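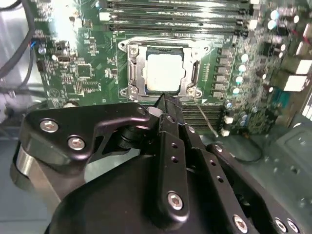 Handout 2: Fingertips near the socket

Print | E-mail this page

We're on the motherboard this week, and I want you comparing the Lullow fingers with the Zamero ones. Look how close that pointed black tip gets to the processor! Memory slots above and below too, so plan your way in before you jog the arm.

Run each set 88 times on the Zosivbridge controller (slow mode, please) and log every touch on the retention frame.

2 comments

Can we use our own tips?
Sure, if they bolt on.

564 views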